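Equipment planning: simulation seats and the two-arm purchase

The Wumach group closed its equipment list for the coming year in December. The main line is a two-arm mobile unit for courtyard and kitchen work. The second line is 10 simulation seats, which So-yul Won asked to have costed apart from the hardware so that either can be delayed without holding up the other.

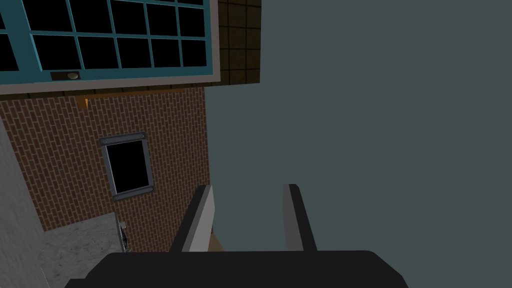 Seats are billed per machine and include updates. Compute is not included. Si-eun Bang has set aside 194 hours of shared compute for the first stage, and any group that needs more should file a request before the stage starts. Unused hours do not carry over.

Quotes for the arms came from Qudah and Lasov. Both cover delivery and one spare wrist per arm.

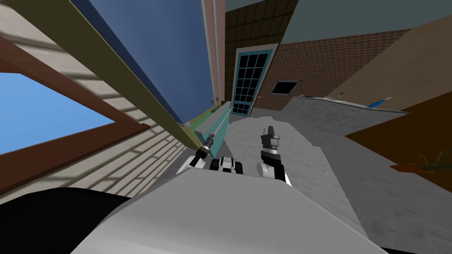 End tooling is the least settled part of the budget. The quotes assume a matched pair of grippers, and hand tools are priced one by one. In the courtyard model the left gripper holds a slim tool with a metallic shaft while the right one points straight up, so Elfriede Meinecke has moved tool holders to a line of their own. That line also covers replacement finger pads. Each group should send its tool list to her with shaft diameter and weight.

Acceptance testing will use 1000 simulated runs per task, followed by 169 runs on the delivered unit. The same start positions apply to both. Gil-soo Ki keeps the run sheets.

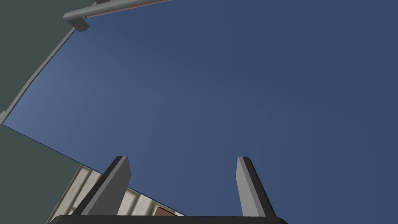 Camera spending is on hold until the first test report. Yu-na Hwang has asked for a second fixed camera per work area, mounted apart from the arms. Some gripper views in the model give little to locate by: one is mostly a smooth blue surface, with a rod and bracket at the upper left and both fingers open below. The request covers mounts and cabling but leaves out lighting. Multham will quote for installation once the mounting heights are fixed.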